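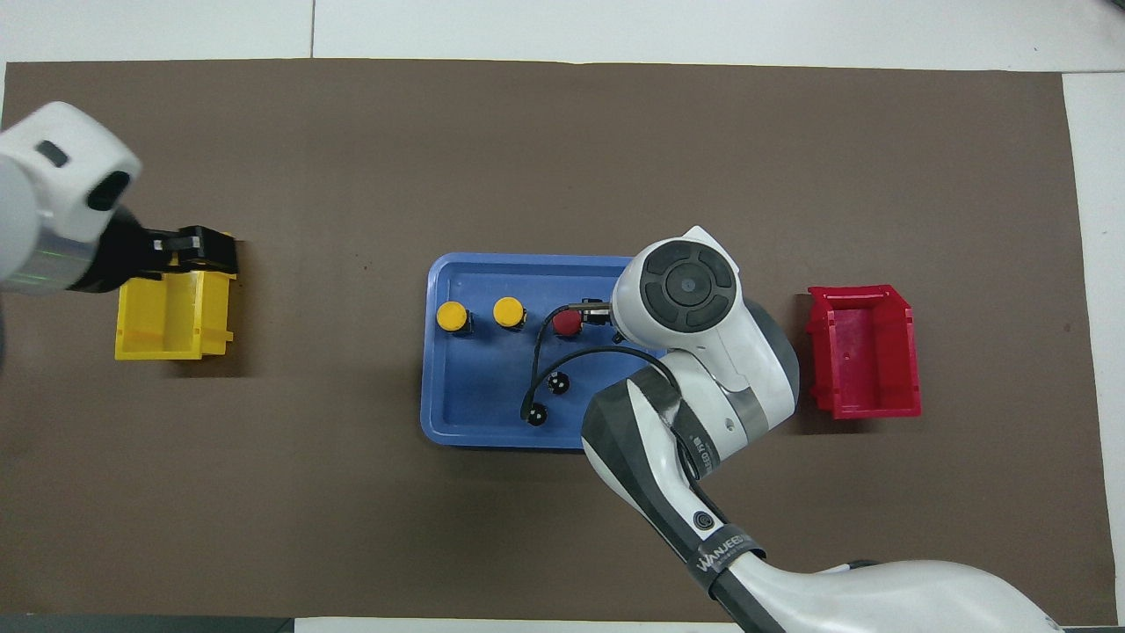
Push buttons get their own table at Iturra

7 April 2025

If you've ever come into the Iturra parts room in Vostutville looking for one red push button and left an hour later with a headache and a green one, I've got good news. The buttons have moved! They used to live in the deep drawers by the back door, all jumbled up with switches and lamp holders and whatever else came in that month. Now they have their own white table with brown laid over most of it, and I've been over there pretty much every day since we set it up.

The way it works is easy. Parts get looked over in a blue tray in the middle of the table, then they go into the plastic bins by color - red caps in red, yellow caps in yellow. Bodies that have lost their caps stay in the tray until we find them a match, or until we give up and put them in the spares. I tried a white tray first and hated it. Small black parts show up fine on white, sure, but they roll, and the blue one has a nice raised edge all the way round.

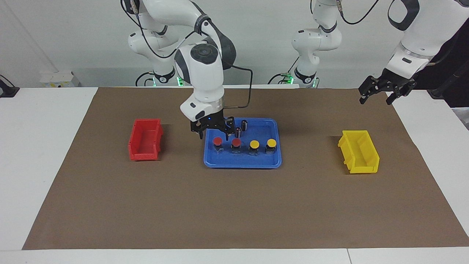 Red and yellow caps in the blue tray, with a red bin beside it.

The whole thing started with a big donation from Pureo, who were clearing out a storeroom and asked if we could use some old control panel parts. Could we ever! Benoît Arnaud drove over to pick them up and came back with 70 boxes. By his list that makes 3931 pieces, most of them buttons, and I'm not going to check his math. We're through some 640 so far. The yellow ones are going fastest, mainly because a couple of people are building quiz buzzers and keep asking me for more.

A few things to know if you're coming by. Please don't pull caps off to see what's underneath - the little tabs snap, and we've already lost seven that way (okay, two of those were me). If you take a button, write it on the sheet by the door. And if you bring something back, leave it in the tray and let us sort it. I know it's tempting to drop it straight in a bin, but we want to look at the contacts first.

Rarkisix, the panel-building group, gets first pick of the matched sets for its spring workshop in May. Whatever's left after that is open to all members, same as always. Benoît is also after any loose caps you might have sitting in a jar at home, red ones especially. Drop them off at the front counter with your name on the bag if you want the bag back.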